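# Town honors, plaques, and who gets one – thoughts before the June meeting?

**Board:** Boychuk Township Community Forum > Local History & Heritage

---

**millrace_mom** wrote:

Hi everybody! I hope this is the right board, and please move it if it isn't. I was at the library on Monday and picked up the notice saying the township is bringing back the Citizen's Medal, which hasn't been given out since before my kids were in school. As I understand it, anybody who lives here can put a name in, the council picks, and there's a little ceremony upstairs at the township hall with cake.

I think it's a lovely idea and I want to say that first, because I'm about to complain a little. The notice says that nominees must have "a record of public service within the township." Well, my grandmother's generation had a whole crowd of women who worked the night switchboard at the old Flesitz plant during the war, handling calls for the rail depot, and that plant was over the line in the next township by the width of one parking lot. They lived here, they're buried here (most of them), and two are still with us and sharp as tacks. Under that wording they don't qualify, do they? Am I reading it wrong?

---

**porchlight50** wrote:

You're reading it the way I read it, and I had to go through it twice with my good glasses on. I wouldn't lose sleep, though. When my late husband sat on the parks board they had wording like that in everything, and it was mostly there to keep people from nominating their favorite weatherman.

Write the nomination and send it in. Let them be the ones to say no to two ladies in their late nineties, and see how that goes over at the pancake breakfast.

---

**gravel_and_ink** wrote:

I'll be the grump, with affection, because I like both of you. I think the wording is right and should stay. A township medal ought to be for something done in the township. If you open it up to anything done anywhere by anybody who has slept here, you'll have every retired colonel and every college quarterback in the pile, and the fellow who has plowed out the fire hydrants for free every winter will never get a look.

I mean no disrespect at all to the switchboard women. My own aunt was one. She would have told you she was paid for it, and that the pay was the best part, and then she'd have told you about the dances. There are other ways to remember them. A plaque at the depot would do it nicely, and a plaque stays up after everybody has gone home.

---

**millrace_mom** wrote:

Oh, I didn't know your aunt was there! We'll have to compare notes, I have a box of newsletters from the plant and there are names in the back of every one.

I take your point about the hydrants, and I'd vote for him too. But I don't see why it has to be one or the other. And a plaque can't shake anybody's hand. I keep thinking about those two women getting dressed up and coming up in the elevator to hear their names read out while they can still hear them.

---

**Flerkix_Dave_no_relation** wrote:

Can I ask a money question without getting yelled at? The agenda packet has $1,226 down for the medal and the ceremony, and the plaque fund has $474 left in it. I priced a bronze plaque for the ballfield a few years back and the quote was $3,000 before anybody had dug a hole. So if the plan is "do a plaque instead," somebody is going to be selling an awful lot of raffle tickets.

I'm not against either one. I just like to see the numbers written down next to each other, and people get mad at me for it at Thanksgiving too.

---

**porchlight50** wrote:

No yelling from me, dear. I'm glad somebody reads the packet. Does the plaque have to be bronze? The one by the duck pond is some kind of enameled panel and it has held up beautifully, apart from the ducks.

---

**gravel_and_ink** wrote:

The duck pond panel is eleven years old and you can't read the bottom third of it. I walk by it every morning with the dog. Bronze or nothing, I say, and if it takes three years of raffles then it takes three years.

---

**millrace_mom** wrote:

They haven't got three years, that's my whole trouble.

---

**gravel_and_ink** wrote:

All right. That's fair, and I'm sorry, I was thinking about the thing and you were thinking about the people. I still don't like loosening the rule for everybody. What about an exception for this one? Council can pass a resolution of thanks any time it wants to. It costs them the paper. They did one for the school bus driver when she retired, with the whole family standing up front, and there wasn't a dry eye in the room, mine included.

---

**quietcorner_ruth_st** wrote:

Long-time reader, hardly ever post. I was on the oral history project at the library for a while, the one that used the little Plodo recorders, and I believe we had four or five of the switchboard women on tape. Whether anybody ever typed them up is another matter – I typed mine, and I know of at least one person who moved to Arizona with hers still in a shoebox.

What I remember best is how little they thought of it. One of them spent a good twenty minutes of her interview on the shoes they wore, and the supper they'd have at six in the morning when they came off shift, with the sun coming up, and then when I finally asked about a night when there was an accident on the line and she'd stayed at the board for two shifts running, she said, "Well, the other girl had a cold." I'd love for that to be read aloud at whatever this ends up being. I can ask at the desk about borrowing the tapes back out of the basement.

And since somebody will ask, I think a resolution AND the medal nomination. Send both. The worst that happens is they hear about the women twice.

---

**porchlight50** wrote:

"The other girl had a cold"! I'm writing that on a card and putting it on my refrigerator.

I'm happy to host if people want to sit down together and get the nomination written before the deadline. I do a coffee morning anyway, so it's no trouble, just come to the side door at ten o'clock and mind the step. There'll be toast and my sister's plum jam, and I can do gluten free if you tell me ahead.
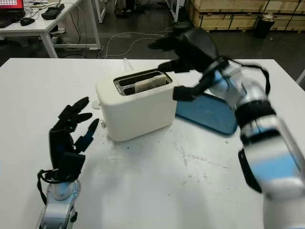
Bring whatever you've got: newsletters, clippings, names, a pen that works. If you have photos with people's names on the back, those are worth their weight in gold, and I have a scanner that my grandson set up so that even I can use it.

### What we have so far (millrace_mom, please fix anything I got wrong)

- **Medal nomination:** millrace_mom to write the first draft, the rest of us to fuss over it
- **Resolution of thanks:** gravel_and_ink to call the clerk and find out who has to sponsor it
- **Tapes:** quietcorner_ruth_st to ask at the library desk
- **Money:** Dave to find out whether plaque money can be saved up from one year to the next, or whether it goes back in the pot
- **The families:** still open, and I think it should be somebody who knows them

---

**Flerkix_Dave_no_relation** wrote:

I can answer mine already, I asked this afternoon. It carries over. So the $474 stays put, and anything we raise gets added to it. The clerk was very nice about it and also told me the form can be up to two pages, and she meant two pages, with nothing stapled on.

I'd also suggest that somebody ask the next township over if they'd like to go in on the plaque. It was on their side of the parking lot, after all.

---

**gravel_and_ink** wrote:

I don't love sharing a plaque with them after what they did about the bridge, but I'll be a grown-up about it.

Put me down for the clerk. I still think the rule is a good rule and I'll say so at the meeting if anybody tries to strike it out for good. I'll also sign the nomination. A person can do both.

---

**millrace_mom** wrote:

Thank you, all of you, I came on here expecting to get two replies and a lecture! I've started the draft at the kitchen table and it's at four pages, so there's some pruning to do. I talked to one of the daughters at church and she's going to ask her mother, very gently, whether she'd even want the fuss. I think that has to come before anything else. If she says no, we'll go with the resolution and keep it small.

I'll be at the side door at ten with the box of newsletters. Could somebody tall come along too? The rest of them are on the top shelf of my garage.

---

**quietcorner_ruth_st** wrote:

I'm five foot two but I own a stepladder. See you there. The desk says the tapes are in the basement behind the Christmas tree, and I can have them if I sign for each one.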